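Can it make toast yet?
Speaker notes, January 2024

Opening

Ask for hands. Who has a dishwasher? Who has a robot vacuum? Who has a machine that puts the breakfast things away? The third question should get a laugh and no hands. Wait for it, then go on.

Say what the talk covers. Household chores first, then the shop floor, then what I would and wouldn't pay for. Questions at the end, but people can stop me if a word is unclear.

Start with toast. A toaster is already a robot in the loose sense. It has one job and a timer, and it costs very little. The part it leaves to us is everything on either side of the job: get the bread out, put it in the slot, push the lever, take the toast out, wipe up. Five small things. A child of six can do them, with supervision.
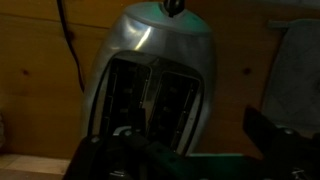
Why a toaster is hard

Go slowly here. Most of the room will think the hard part is strength or speed. Modern arms have plenty of both.

Shiny metal is the first problem. A curved steel body throws back whatever light is nearby, and a camera has trouble telling the reflection from the thing. People do this without effort. We have been looking at spoons all our lives.

The slot is the second. It is a dark opening, a little wider than the slice. A slice of bread bends, and no two are cut the same. Come in at a slight angle and the bread catches on the guide wires.

The lever is the third. It needs a firm push straight down on a light appliance, and a light appliance slides around the counter. You and I hold it with the other hand without thinking about it.

Mention Tarmo Juška's rule from the Hutow workshop: if a job takes two hands in your own kitchen, budget for two arms. Two arms means twice the setup and a lot more ways to bump into each other.

The kitchen is not a cell

Factory robots work because the factory was built around them. Parts arrive in the same place and the floor is marked. A kitchen counter has a toaster on it and also a bag of something and a cup and whatever was left there last night.
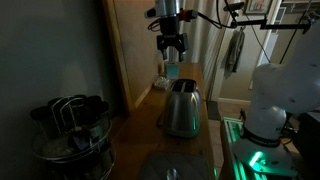 The Adomaitis packing line is the comparison I like to use. They ran 3000 cartons through one arm in a shift, and the arm did it by making the same move over and over. Then they changed carton supplier. The new flaps were stiffer, and it took the crew most of a week to get back to where they had been. That was with full-time technicians standing next to it. At home there are no technicians, and the equivalent of a new carton turns up every day.

If someone raises dishwashers: yes, good point. The dishwasher worked because we agreed to do the loading ourselves. We changed our own habits to suit the machine. Some chores will go that way again, and I think that's fine.

Second part

Hand over the clicker here. Remind the room that Vaida runs the trials at Pirnow and I only visit. She has fifteen minutes.

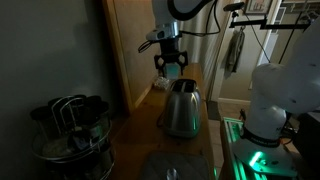
Vaida Vaher

Thank them for coming. Keep this part to what we measured.

At Pirnow we count an attempt as good only if the whole chore is finished and a person didn't touch anything. Many demo videos use a softer rule. Last year we logged 865 attempts at simple counter jobs, such as moving a cup, hanging a towel or putting a slice in a slot. We gave 80 of those to the slice job alone.

Moving a cup went well. Towels went badly. The slice was in between, and the result depended heavily on where the toaster stood. Turn the toaster a few degrees and the numbers dropped. I have the table on a backup slide if anyone wants it.

Explain the wrist camera. It gives a close look at the last few inches, which helps. The trouble is that the fingers fill a good part of that view, and once the arm is over the slots it sees very little of the rest of the counter. So you want a second camera farther back. 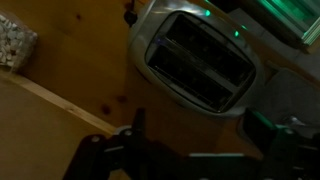
Both slots empty, two green lights on top.

Lighting: ask Remo to speak up if he is in the room. He did the comparison of dim and bright rooms and knows it better than I do. Short version, train in the light you plan to work in.

Cost

Take the clicker back. The Lemon arm rents for 800 a month, before grippers and before anyone's time. Bianka Farkas worked out that her shop's arm spent almost half its first month waiting for a person to clear a fault. By March it was much better, on one job, loading blanks.

What I would pay for now: one repeated job, same place, same parts, a person within earshot.
What I would leave alone: anything with cloth, anything near small children, any offer that says "general purpose" on the first page.

Questions. Repeat each one into the microphone. If it runs over, Tõnu Sakalauskas has the next slot and has said he can start five minutes late.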